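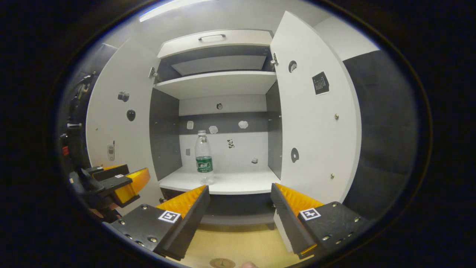 Tue 21 September

Sourdough bench, batch 14. Cooler in the kitchen than it's been all month and the starter is sulking about it, so I let the levain go two hours past where I'd normally use it and it finally domed up the way I like. Floated fine. Smelled like yogurt with a bit of green apple, which is where I want it, no nail polish remover this time!

Flour today is the Nasemcombe whole wheat at 20 percent and the rest is Quintana bread flour. I know I said in July I was done with Nasemcombe after those bricks, but I went back through my notes and I'd been scaling the water for white flour the whole time (sigh). That stuff drinks. Bumped the hydration up to 78 and the dough felt completely different, stretchy and a little tacky instead of like modeling clay.

Mixed by hand, rested, salt in with the last splash of water. I did 2 sets of coil folds and then got pulled into the phone call about the Visik mixer, so the third set just never happened. Visik still says the bowl hook is on back order. They said that last time too. If anyone else gets through to them please write down what they tell you, because I swear I'm getting a different story every call.

Numbers for whoever picks this up:

- total flour 900 g, split into 2 loaves
- levain 180 g
- salt 18 g
- bulk was more than 5 hours, stopped when the jar sample hit the tape line
- preshape, 25 min on the counter, then final shape

One loaf went into the round basket with rice flour and the other into the long one with plain white, as I keep meaning to settle whether the rice flour matters. So far: yes, it matters. The white-flour one grabbed the cloth and I had to peel it off and it lost a chunk of its skin. Baked it anyway, it'll be toast.

Oven is still reading hot on the left side. I turned both loaves halfway and the left one was already the color of a baseball glove. Need to try the Brasirov stone on the rack below as a heat shield, I keep writing that down and not doing it. Internal temp on the round loaf was 208 and I pulled it.

Crumb on the round one (cut it too early, I know, I know): pretty open near the top, tighter along the bottom, one tunnel under the crust that I think is my shaping and has nothing to do with proof. Flavor is the best since batch 9. Really nutty, and the sour comes in late. I ate the heel with butter standing up and then another slice.

Next time: same hydration, do the third fold, rice flour in both baskets. Also want to try holding back part of the whole wheat and soaking it overnight. Starter's been fed and goes in the fridge tonight, somebody please don't use it before Friday.

We're nearly out of parchment.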